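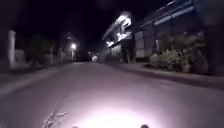
Ketel Street Luminaire for Residential Roads

Home Products Street Lighting Poles and Brackets Ordering Contact

May 14, 2025
By the Stallidov Street Equipment Office

The Ketel is a pole-mounted luminaire for narrow residential roads, service roads and the lanes between walled properties. It is supplied to towns, housing associations and private estates. The standard unit gives 2065 lumens and is fitted to a single bracket on a slender steel pole. A short bracket is available for sites where the pole must stand close to a boundary wall.

Many older roads have lamps at one end only, or at the main junction. Trees along the verge take up much of what light remains, and a person on foot has little help in judging where the pavement stops and the planting begins. The Ketel was designed with a long, low beam that runs along the road. Very little of it is directed toward upper windows.

Surface and curb visibility

Lighting on a small road has to show the ground as well as the people using it. Seams, patches and old repairs are easily missed after dark, and so is the face of a curb where the road and the sidewalk are close in color. The lens is shaped so that part of the light reaches the road at a shallow angle, and a raised edge then throws a short shadow.

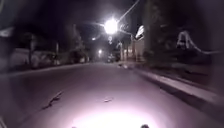
For the same reason we ask that customers send a plain site sketch with their order, marking the curb line, any gates and all mature trees. Our planning staff use it to set the bracket length and the direction of the lens before the unit leaves the works. Changes can be made on site with a hand tool, but they take longer and the road may need to be closed on one side.

Where foliage is heavy, the pole should be placed on the opposite side of the road. Pruning alone is seldom a lasting answer.

Supply details

Order number: 286
Light output: 2065 lumens
Brackets: short, standard
Finish: gray or black
Minimum order: 4 units
Delivery: from the Cerkholm depot, poles packed separately

Almost 200 units have been placed on the Hosseinzadeh estate roads, where the earlier lamps were removed in stages. Existing poles were kept wherever the inspection allowed it – a practice we recommend, as a sound pole is the costliest part of the work. The inspection form is sent with every quotation and should be returned before July for delivery in the same year.
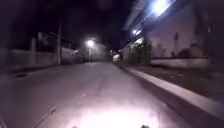

One comment received on this page asks whether the light can be lowered late at night, as the writer's bedroom faces the street and the old lamp shone straight in. The Ketel can be ordered with a timer that reduces output between hours chosen by the road's owner. A rear shield is also offered for poles that stand near a house. Both should be requested at the time of ordering. The shield may be added later, while the timer requires the unit to be returned to the Cerkholm depot.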